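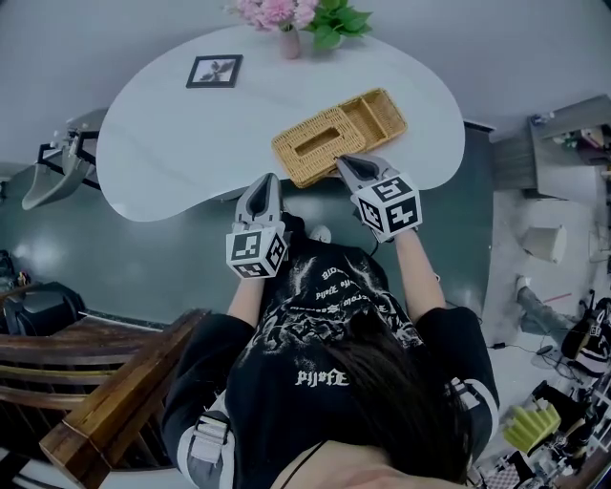

Ticket 123: Kidney table, lounge 4, organizer and table surface

Status: Closed
Opened: 08/02/2025
Opened by: Bhavana Bangera
Assigned to: Raghavendra Chowdary
Site: Punton, ground floor
Category: Furniture and fittings
Priority: Low

Reported problem

Wicker organizer on the white kidney-shaped table rocks when a tissue is pulled from the slot. Tissue box section lifts at one end and drops back. Users report a clicking noise. A tissue tears roughly every second pull when the box is full. Second complaint on the same table: top moves slightly when someone leans on the curved end.

Items on table per lounge layout sheet

Wicker organizer, tan, tissue box joined to open tray with compartments.
Small pink vase with pink flowers.
Small black picture frame, plant print.

Log

Entry 1, R. Chowdary
Reproduced. Pressed on the near edge of the tissue box section and the far corner came up. Removed the organizer and set it on the counter. It rocks there too, so the table is not the cause of the first complaint. Table checked separately, see entry 3.

Entry 2, R. Chowdary
Turned the organizer over. It had four felt pads when issued. One pad missing, one folded double and stuck to itself. Scraped off all remaining pads and adhesive. Do not use solvent on the weave. It takes the color off, see ticket 33, where the same thing was done to a bread basket.

Fitted new pads from the Floreck pack. Adhesive does not hold well on an uneven weave. Pressed each pad by hand for a full minute and left the organizer upside down overnight with a book on it.

Entry 3, R. Chowdary
Table. Put a level on the top in both directions. Low toward the curved end. Leveling foot on that side had backed out of its thread and was sitting at an angle. Wound it in, set the height, tightened the lock nut. No movement with full hand pressure on the edge. Other feet checked and left alone.

Entry 4, B. Bangera
Organizer is back on the table and sits flat. Tissues still tear. The slot seems too narrow for the refill we are buying.

Entry 5, R. Chowdary
Confirmed. Current refill is the Westeo large pack, which is folded thicker than the Nair pack used before May. With a full pack the stack pushes up against the underside of the slot and the tissue is pinched on the way out. Removed the top third of the stack and the tearing stopped. Tested 34 pulls, no tears.

Options given to requester:
a. Go back to the Nair refill.
b. Keep Westeo and load each pack in two parts.
c. Widen the slot. Not recommended. Cutting the weave will let the edge unravel.

Entry 6, B. Bangera
We have most of a carton of Westeo left. Option b until it is used up, then option a. Please add a note to the supply shelf.

Entry 7, R. Chowdary
Note added to shelf. Also trimmed one loose strand inside the tray section that was catching on pens. Strand end tucked under and glued.

Layout after work: organizer toward the front edge where it can be reached from a chair, vase to the back, picture frame at the left. The vase was previously next to the tissue slot and people were knocking it with their sleeves. Please leave it at the back.

Resolution

Organizer: pads replaced, strand repaired.
Table: leveling foot reset and locked.
Tissue refill: load in two parts until the Westeo stock is finished.

Follow-up

Recheck pad adhesion at next furniture round. If pads have come off again, use one strip of thin cork along each short side in place of separate pads.
Lock nut on leveling foot to be added to the inspection sheet for all kidney tables.
Remaining Floreck pads are in the top drawer of the fittings cabinet.

Closed by R. Chowdary, confirmed by B. Bangera.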